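News from the Sleep and Memory Group

Many of you wrote over the holidays to ask how the nap study is coming along, and I'm so pleased to say we have something to share at last (thank you for being patient with us!). Eleri Ruddock and her students have finished going through the recordings from the first 33 people, and the early picture is a lovely one, if a bit messier than we had hoped.

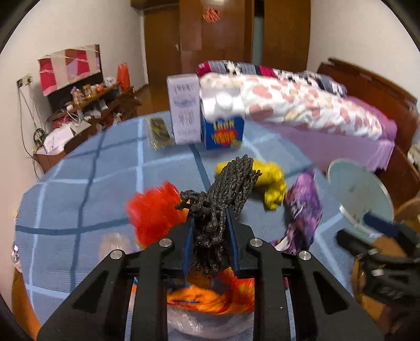
As longtime readers will remember, everyone learned a list of made-up word pairs in the morning, things like "Grestix" and "Utomico," and then either napped or sat quietly with a magazine. The nappers remembered more pairs that evening, some 17 percent more, and the gap was widest for the pairs they had found hardest at the start. Eleri thinks short bursts of fast brain waves during light sleep may have something to do with it, though six of the recordings were too noisy to use and she would like a good many more before she says so in print.

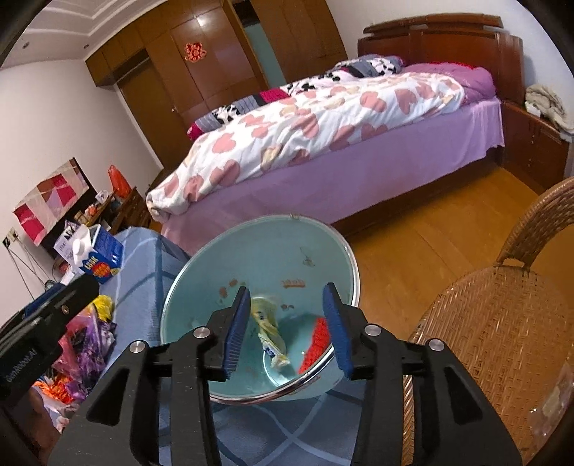

A light teal bowl on a blue checked cloth.

Meanwhile Deepika Kurup is getting ready for the follow-up, which begins in April and will look at whether a second nap the next day adds anything. She needs 16 more adults who don't mind wearing a cap of sensors while they doze, and she'd be glad to hear from anyone who has taken part before.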